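Bench notebook -- fruit dye room
5 March 2021

Good session! Finally got back to the berry dye project after the long gap, and the second Herkari skein has come out of its alum bath looking ready to go. Writing this up while I still remember which jar is which (the masking tape labels are hopeless once they get damp, need to buy proper tags).

Where things stand: the Herkari wool is the soft one, the Ivholm is the scratchy one with the lovely luster. Both were scoured last week and left in plain water overnight. I weighed the Ivholm at 46 grams and the Herkari at 44, close enough that I'm using one recipe for both and not fussing. Alum at nine percent of dry weight, which is lighter than the Beaulieu pamphlet asks for. Their figure made my last batch sticky and I never got the feel of it back, even after two rinses.

On color: everybody wants blueberries to give blue and I still find it thrilling that they mostly don't. Mashed and simmered low they go to a dusty purple, and with a splash of vinegar the whole pot swings over to pink. A pinch of baking soda takes it the other way, slate first and then a murky green if you keep going. I did the strip tests again just for the fun of it. The slate is gorgeous -- I would knit a whole sweater in that slate. 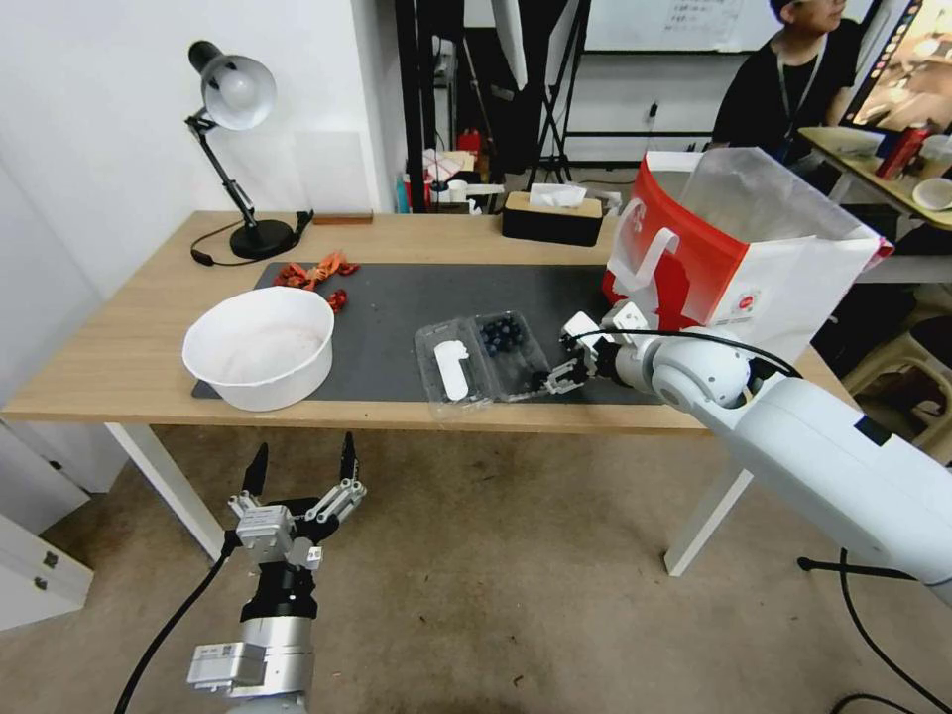
Blueberries in the open clamshell, white basin at left.

Question for whoever works with the frozen ones: do you thaw first? I've been tipping mine in straight from the bag and the pot takes forever to come up. The juice does seem to let go faster with frozen fruit, skins split and all, so it might even out. Would love to see somebody's side by side.

Heat notes. The small ring on the left runs hot, so use the big ring on its lowest setting with the heat spreader under the pot. Steam is fine, bubbles are not. Last August I let a pot boil while I was rinsing and the purple went straight to tea brown. Handsome brown, in fairness, and I used it for the border of the sample blanket, but I couldn't repeat it if you paid me.

Lightfastness is the sad part. I pulled the window card down today, the one with half of each sample tucked under foil. The vinegar pink is nearly gone on the exposed side. Purple has dropped to a warm gray. The slate held up best of the three and the iron-dipped bit looks almost the same on both halves, which made my afternoon! Iron does harshen the wool, though. Ivholm takes it better than Herkari.

So the plan is an iron afterbath on half of each new skein, very weak, a couple of minutes and straight out into rinse water. Keep the iron spoon away from the other spoons, please. I've tied red string on it.

Still to do:
- strain the pulp twice, the fine cloth is on the hook
- try the Alberg linen scraps in the leftover bath, no mordant, just to see
- start a new window card with wider foil
- copy the strip test results onto the wall chart
- reorder alum, the tub is down to the last scoop

The Alberg scraps might take hardly any color without tannin. I have oak galls somewhere, probably on the shelf behind the pressing cloths. Will look before the next pot goes on.

2275 views
9 comments
Share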